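Geeta Nautiyal
24 June 2020

Lab's shut, so our robotics club has moved into a kitchen that doesn't exist. Rent is very reasonable. A thread on how the student project is going.

We were meant to be building a real arm in May. Instead five of us share one simulated one, and take turns being told our code is the problem.

The job is simple enough to explain to my mum: get the yellow thing from the plate to the pan. She asked why I don't just pick it up. Fair question, four years into a degree. 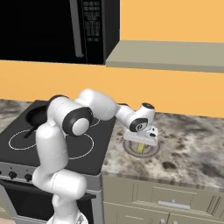

The arm over the plate. Kristof's grasp code, my nerves.

Kristof Verstraete wrote the grasping, Radoslava Halás the arm paths, Ruben Dierckx the scoring. I do the write-up, so everybody is terribly nice to me until the deadline.

We've logged 222 attempts so far. I would love to give you the success rate. Ruben would love me not to.

Best bug to date: a minus sign in the wrong place, and the arm spent a whole evening trying to serve dinner to the ceiling. 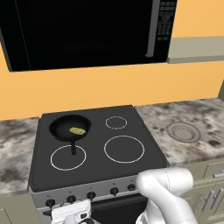
Yellow thing, in pan. Frame it.

Our supervisor, Willy Verbeke, looked at that one for a long time and asked if we could do it 9 times in a row. Willy is a joy at parties, I expect.

Next argument is over where the camera should go. Radoslava wants it down by the gripper, I want it further back, and we've had 131 messages on the subject - two of them useful.

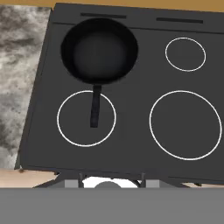
For now we're running both views and letting the scores settle it. Code goes up once Kristof has renamed the file called final_final_2. Questions welcome, recipes less so.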